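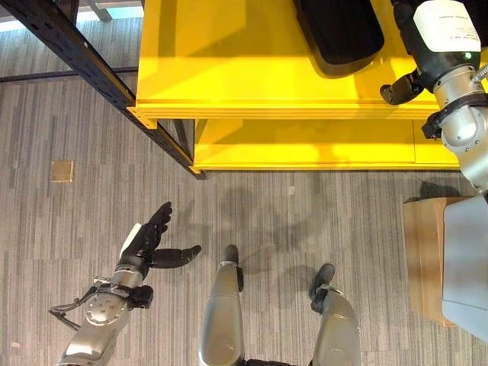

机器人现在能否独立承担家庭或车间里的整理、上架工作？

在地面平整、货架固定、物品种类事先登记的条件下，机器人可以完成单件物品的取放和短距离转移；遇到软包装、堆叠物、反光表面或临时改变的摆放方式，目前仍需人员在场监督，并在必要时接手。

Stivlow 双臂作业平台
产品编号：2214
产品类别：移动作业设备／双臂操作
供应状态：接受机构用户预订，须先完成现场评估

产品概述

Stivlow 双臂作业平台由 Hadell 设备部研制，用于层架取放、纸箱旁分拣、桌面归位等重复性作业。平台面向科研单位、职业培训机构、小型仓储和装配车间，也可用于模拟居家环境中的家务能力评估。

用户在咨询中最常提出的问题，是本平台可否替代一名理货员或家政人员。我方的答复始终一致：现阶段不宜按岗位替代来规划采购。平台适合承接岗位中边界清楚的若干动作，由现场人员负责安排顺序、检查结果和处理例外情况。下列内容按作业类别说明已具备的能力与尚存的限制，供采购单位编制需求时参考。

作业能力说明

层架取放
平台可在固定层架的上层和下层之间转移硬质盒、瓶罐及带圆角的小型箱体。层板须保持水平，物品之间应留有手指可以进入的空隙。物品紧贴层架立柱或横梁放置时，规划时间明显增加，系统可能主动放弃该次抓取并提示人员处理。

纸箱装取
箱盖已完全打开且箱体位置稳定时，平台可向箱内放入物品。从箱内取出物品的难度较高，箱壁会限制手腕的转动角度，箱底的物品也容易被上层遮挡。开箱、封箱、撕除胶带等动作不在本型号的供货功能之内。

桌面归位
杯具、文具、工具等可按预先设定的位置归放。透明器皿的识别结果不够稳定，建议由人员收取。盛有液体的容器不得交由平台搬运。

织物与清洁
折叠衣物、更换床品、擦拭台面等作业处于试验阶段，仅向合作评估单位开放。相关软件不作性能承诺，亦不列入验收项目。

末端执行器

平台两侧手腕采用统一接口，可根据任务安装夹持器或多指灵巧手，也可左右分别配置。夹持器结构简单，维护周期较长，适合外形规则的物品；灵巧手可适应较多形状，但标定步骤较多，线缆也需要定期检查。对于以层架作业为主的用户，我方一般建议至少在一侧安装夹持器。

更换末端执行器后必须重新进行手眼标定。未经标定即投入使用，指尖位置可能出现偏差，在层板前缘附近作业时尤其容易发生碰触。
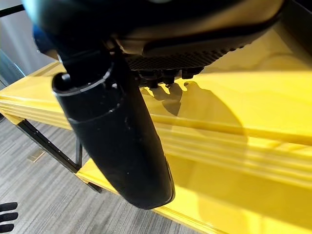 黄色层面前缘处的黑色夹持器手指，层面上可见夹持器的投影。

光照与表面条件

高光泽表面对视觉定位的影响，在评估中经常被低估。层板反射灯光时，图像中会出现条状亮区，夹持器自身的阴影也可能与深色物品的轮廓相混。平台通过腕部相机与头部相机的结果比对来减少误判，两者差异超过设定范围时，手臂停止下降并等待确认。

采购单位如需使用高光泽层板，宜在现场评估时保留日常照明状态，不要为测试另行遮光或加灯。窗边工位应分别在上午和傍晚进行检查。

地毯地面可以使用，但绒面过长、接缝翘起或地面插座盖板凸出时，须先行处理或将相应区域设为禁行区。地面线缆应收入线槽。

现场评估记录摘要

Kashyap 培训中心于九月完成层架作业评估，记录取放操作1972次。评估由 Elżbieta Krajewska 主持，物品清单和层架布局由使用单位确定，我方人员未参与判定。

报告认为，硬质盒类物品的取放已经可以纳入日常教学和辅助理货；需要人员介入的情况集中在两个方面，一是物品相互倚靠，二是物品伸出层板前缘。报告同时指出，平台单次动作所需时间长于熟练人员，在取放任务密集的时段，人员等待机器的情况较为明显。对于夜间补货等时间要求宽松的任务，这一差距的影响较小。

Hsin-yi Cheung 在报告附件中就居家场景提出意见：住宅中物品的位置每天都在变动，通道宽度和家具高度也缺乏统一标准，将车间评估结果直接用于家庭环境缺少依据。我方接受该意见，目前不向个人住户销售本平台，居家类项目仅以机构合作方式进行。

标准配置

双臂机身及行走机构
头部相机与腕部相机
夹持器，2只
电池组，2组
急停遥控器
操作终端及中文操作软件
标定板与收纳箱

多指灵巧手、备用线缆组件和运输护套为选配件，需在订单中单独注明。层架、纸箱及测试物品由用户自备。

运行与供电

单组电池在典型层架作业中的运行时间超过两小时。频繁行走、长时间伸臂或搬运较重物品会缩短运行时间。电池更换须在平台停稳并切断动力后进行，充电区域应保持通风，周围不得堆放纸箱。

安全要求

平台运行期间，作业区内应有经过培训的操作人员，急停遥控器由其随身携带。手臂伸入层架时，其他人员不得从同侧或对侧取物。儿童及未经登记的访客不得进入作业区。

层架应与墙体或地面可靠固定。平台具备碰撞检测功能，但该功能不能防止未固定的层架在受力后移动，也不能替代安全围挡。每班开始前应检查手腕处线缆有无松脱、磨损或缠绕，检查结果记入设备日志。

安装与培训

设备由 Stedden 服务站负责交付、安装和首次标定。培训内容包括启停操作、禁行区设置、物品登记、例外处理及日常点检。完成培训的人员方可取得操作账户。用户自行增加新物品时，应先在低速模式下试运行，再转入正常速度。

评估阶段使用的层架如与正式使用的层架型号不同，须重新登记层高和边缘位置。层架移位后同样适用本项要求。

验收范围

验收仅针对合同列明的物品、层架和光照条件进行。双方应在签约前共同确认物品清单，并写明哪些情况计为人员介入。口头演示和宣传影像中的动作不作为验收依据。

订购与咨询

有意采购的单位请向 Hadell 设备部提交场地平面图、层架尺寸、拟处理物品清单及每日作业时段，来函请注明产品编号。资料齐备后，由 Stedden 服务站联系安排现场评估。评估结论为不适宜部署的，我方将书面说明受限项目，并退还预订款。

本页内容更新于2019年5月28日。产品外观和配置以供货合同为准。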